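Valtoretti opens its doors for robot handling demonstration

5/2/22 - Valtoretti will hold an open day at its Patwary training centre, with places for 70 visitors from local firms and colleges. The day is free of charge, but places must be booked.

Visitors will see the Visell programme, in which handling tasks are worked out in simulation before any machine on the shop floor is used. Since December, 189 tasks have been prepared in this way.

Staff will lead two sessions:

1. Simulated handling. A gripper works above a wooden table on which small objects are set out, with two robot arms mounted beyond the far edge. Visitors may put questions to the programming team throughout. 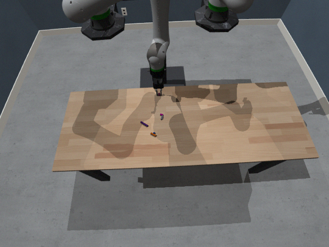
2. Shop floor tour. Groups will be shown the packing line and the Laser cutting hall - sturdy, closed shoes are required.

Bookings should be made through the Valtoretti reception desk, extension 53.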